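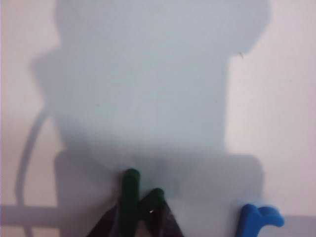
Handout 8: What did your arm learn?

ROB 373, Learning from Demonstration
Instructor: Angeliki Kalogeropoulos

Read this before you write up the letter task. Last year's reports were cheerful, and most of them claimed things their authors had no way of knowing. I would like fewer of those.

1. The task, again

Foam letters are on the table. The arm should go to a letter, close on it and lift it clear. You drive the arm by hand to record demonstrations, you train on them, and then you take your hands off and see what you get. The recording tool is Calter. The training scripts are in the folder called Okden, and please don't edit the shared copy.

Each group has 200 demonstrations to work with. People ask whether that is enough. Enough for what? It's plenty to get a policy that moves in a confident way toward the middle of the table. I have seen policies do that with every letter taken off the table, and I have seen the group applaud.

2. Look at what the wrist camera gets

Most of you pick your training data by watching the fixed camera view, and that view is the easy one for a person. You see the table, the letters, the arm, and you fill in the rest from common sense. The policy has no common sense and gets the wrist view too.

Go through your wrist frames one by one for at least one full episode. In a lot of them there is next to nothing to go on: pale surface, two green finger pads at the bottom, a piece of something blue down in the corner, and a very large shadow thrown by the arm itself. The shadow is the biggest thing the network has to look at. It moves when the arm moves. It changes shape with height. If your demonstrations were all recorded with the lights in the same state, the shadow is a decent stand-in for where the arm is, and a network will happily use it.

So when a report says "the policy learned to locate the letter," my first question is how you ruled out the shadow. Nearly every group has no answer. A few say the loss went down. The loss would go down either way.

Things to try, in any order:

Record some episodes with the room lights changed. Keep them out of training and test on them.

Cover the letter colors in turn. Train without red, test on red.

Blank the wrist view at test time. If the arm behaves the same as before, you've found out something unpleasant and useful.

Run it with no letters at all. Write down where it goes.

3. What counts as a success

Decide before you run anything. Put it in the log with a group member's initials beside it.

My definition: the letter leaves the table, stays in the gripper, and is held for a slow count of 3. Touching a letter is a miss. Pushing it along until it catches on a finger is a miss too, even if the next thing that happens is a lift. You may argue for a looser rule, but you have to argue for it in advance and use it for every run, including the ones you'd like to forget.

Foam makes this worse. It squashes. A gripper that comes down too low can pin a letter flat against the tabletop, and from the side that looks a great deal like a grasp about to happen.

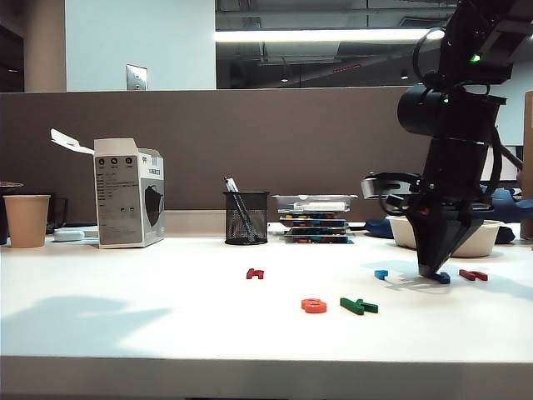 Page last changed: 17th February (A.K.)

4. Reading a single frame

Take the dark blue letter under the tip of the gripper. Is this a good attempt? I put that to the class and got a room full of yeses. You can't tell. The arm is down, the fingers are at the surface, part of the letter is under them. An instant later it could be in the air or exactly where it was. The light-blue piece beside it is close enough that I'd want to know which of the two the operator was after, and the frame won't say that either.

If you put a still in your report, the caption gives the episode number and the outcome from the log. No outcome, no still.

5. The rest of the table

Look past the letters. There's a paper cup, an open white box, a mesh pen holder, a stack of clear trays with colored bits showing in the lower layers, a bowl, and a dark blue cloth or bag behind the arm. I don't mind a lived-in table. I do mind a report that says "uncluttered workspace."

Clutter at the back can help you or hurt you. If it stays put for the whole recording period, it becomes a set of landmarks in the fixed view and the policy may lean on it. Then someone takes their cup home and your success rate drops, and the report blames the gripper. Either leave everything alone and say so, or move it between episodes and say that. Colored items in the trays deserve a thought as well, given that color is the first thing you'll claim the policy pays attention to.

6. What to hand in

The log, complete, with failures. A table of results split by letter color and by lighting. One paragraph on the strongest reason to doubt your own result, written by whoever in the group least wants to write it. The title page should not contain the word "intelligent."

The Flalby paper is on the reading list because students like it. Its demo video is very good. Find the part where it says how many attempts were left out, and if you do find it, bring me the page number.

Arms are booked through the sheet by the door. Home the arm before you leave and put the letters back in their bag.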